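Kulsoom Talpur
March 15, 2022

Thread on whether machines can do laundry yet. Short version: parts of it, slowly.

Picking up a garment is mostly solved. Finding the right two points to hold so it opens flat is the hard part. Dark fabric is worse, as folds barely show up in depth data.
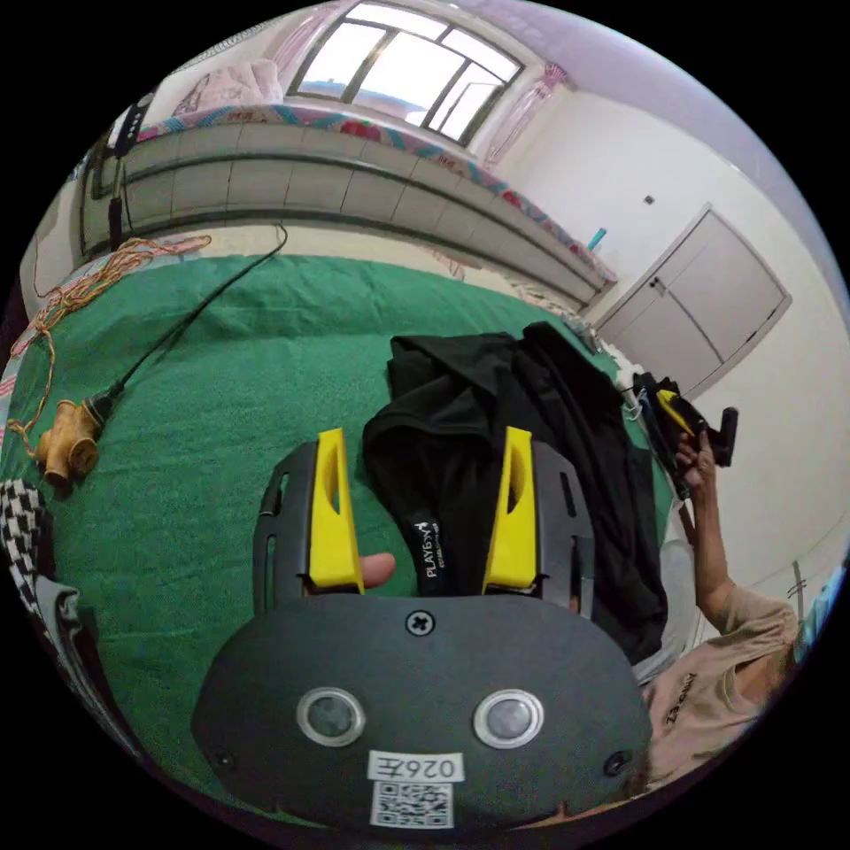 Can a home robot fold a basket of mixed clothes today?

Not at a useful speed. Towels of one size are fine. Shirts, socks and anything inside out still need a person.

We have 1092 demonstrations on the Halonen set so far. Target is 3000. Error on crumpled starts is falling, but more slowly than on flat ones.

Shop floors are ahead only where the part arrives in the same pose every time. Beds don't work like that.

Farzana Swati is posting the grasp failures next.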